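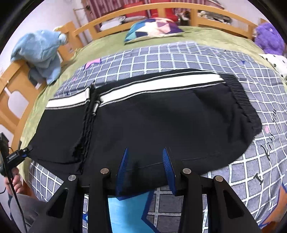 Folding black jackets with elastic hem and drawcord

Board: Laundry and Clothing Care > Folding and Storage

tarpfold
Posted February 12, 2021

Black garment, wide white band across it, elastic edge, cords running down through a gathered strip. Folded on the bed because the table is too small. The smooth cloth folds flat. The elastic does not. Wherever the ruched part ends up, the cloth next to it puckers and the stack leans.

Current method: face down, sleeves in, thirds lengthwise, then halved from the hem. Shelf is a Delau unit, fixed height. I have 7 similar pieces to store until December and would like them to stop sliding off each other. Suggestions on order of folds?

seam_allowance
Your last fold is putting the elastic on the outside corner. Start from the hem instead. Turn the elastic edge in by a hand's width, smooth it, then do the sides. The gathered part ends up in the middle of the packet with flat cloth over it.

Do the cords up loosely first. If they are pulled tight the hem is shorter than the body and no fold will come out square.

Morrow_K
Disagree with hem first. That puts the thickest part in the centre and you get a dome. Seven domes on a shelf is worse than seven wedges. Leave the elastic at one end and alternate direction when you stack, elastic left, elastic right. The thickness averages out.

seam_allowance
It only domes if you fold in thirds afterward. Halve it.

Morrow_K
Halved it won't fit a Delau shelf. I have the same unit.

gridblanket
Has anyone mentioned rolling? Hem to collar, cords tucked inside, elastic at the core. I do all my shells this way in a Clolstead drawer box and they come out with less creasing than folded ones.

tarpfold
Tried rolling. On an open shelf they unroll. It might work in a box but I don't have the drawer depth.

gridblanket
Fair. It does need a box.

pellworth
Two points on materials.

1. Elastic should be stored relaxed. Folding across it is fine. Storing it stretched around a bundle, as some people do with waistbands, shortens its life. The Carvalho care sheet that came with my rain shell says the same.

2. Check what is touching the white band. Dark dye on white is a real risk if anything goes away damp. I lost a good jacket to that. Fold so the white faces white, or lay acid-free tissue between. Unine sells it in rolls, cheaper than sheets.

Morrow_K
Tissue for a sports jacket is overkill. If the fabric is synthetic and fully dry there is nothing to transfer.

pellworth
Fully dry is the part people get wrong. The gathered channel around a cord holds water long after the rest of the cloth feels dry. I give mine an extra night on the rack.

seam_allowance
Agree with pellworth on the channel. Also watch the cord tips. A hard tip pressed into coated fabric under a stack leaves a dent. Lay it along the cord, not across a fold.

tarpfold
Results so far, same bed, same shelf.

Hem first, then halved: flattest packet, overhangs the shelf by 3 cm.
Thirds with alternating direction: fits, stack stands up, slight lean by the fourth piece.
Hem first, then thirds: domes, as predicted.

Going with alternating direction. Cords loosened on all of them, tips laid flat. White bands face each other in pairs, with no tissue.

seam_allowance
Try a piece of stiff card under the fourth one. It takes the lean out.

Morrow_K
Card works. Cut it a little smaller than the packet or the corners catch when you pull one out.

gridblanket
Is the blanket brushed or flat weave? I find coated nylon creeps around on flat weave while I'm squaring the sides and I end up refolding.

tarpfold
Flat. It creeps a bit. I hold the collar end down with a book.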